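Haverford revises drawer and cabinet rules for rental furniture

Haverford will apply a new set of strength and stability rules to furniture supplied with rented apartments, starting in November. The rules cover tables with drawers, dressers, desks and freestanding cabinets. Built-in kitchen units are not affected and stay under the existing building code.

The main change concerns drawers. Under the current rules, a drawer has to stay on its runners when it is fully loaded and closed. The new text adds an open position test. A drawer must be pulled out to its stop and hold its rated load for 2 hours without dropping, tilting the piece forward or pulling the fasteners out of the side panels. Drawers without a stop will no longer be accepted in pieces sold to landlords as part of a furnished unit.

A cycle test has also been added. Drawers wider than 300 millimeters must be opened and closed 2000 times under load. Narrower drawers, including the small ones often fitted under tabletops, must complete 1000 cycles. After the test the drawer must still close flush with the front rail, and the handle or knob must not have worked loose.

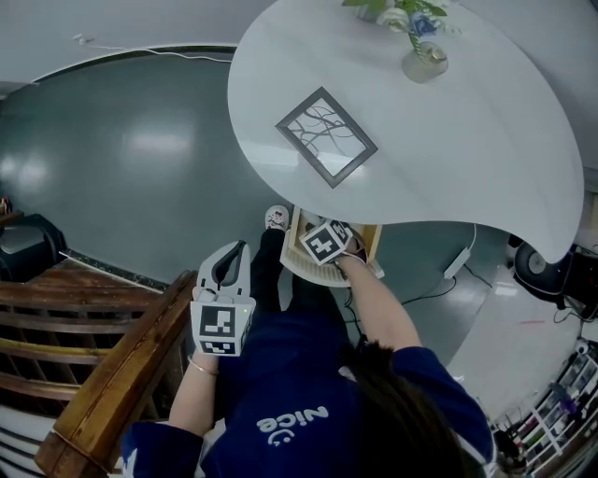
Small drawers under tabletops fall within the new rules.

Fullel, which supplies tables and desks to several property managers in the city, said most of its current range would need no redesign. The company expects to change the runner screws on two older desk models and to add a plastic stop to one side table. It did not give a figure for the cost of the work. Parts for pieces already delivered will be sent out on request, with a printed instruction sheet.

Pletero, a smaller maker that sells mostly unpainted pine furniture, asked the city for a longer changeover period during the comment stage. Its written response said that solid wood runners swell in humid months and that a drawer tested in winter may behave differently in summer. The final text deals with this by requiring test samples to be stored at a fixed temperature and humidity for a week before loading. The start date was not moved.

Furniture already in place in rented units can remain until it is replaced or until a tenant reports a fault. A landlord who receives a report will have to repair or remove the piece within the period that already applies to faulty appliances. Repairs may be made with parts from another maker if the load rating is the same or higher.

Test results will be filed through Provgate, the online system the city uses for rental licenses. Each model will be given a reference number, to be printed on a label inside the drawer or on the underside of the top. Labels on the back panel will not be accepted, as they cannot be read with the piece against a wall. Records for models that have passed will be open to search by tenants and buyers.

The full text of the rules, with drawings of the test setup, is available at the Haverford licensing desk and through Provgate.

Contact the newsdesk | Copyright Haverford Housing News. All rights reserved. | Back to top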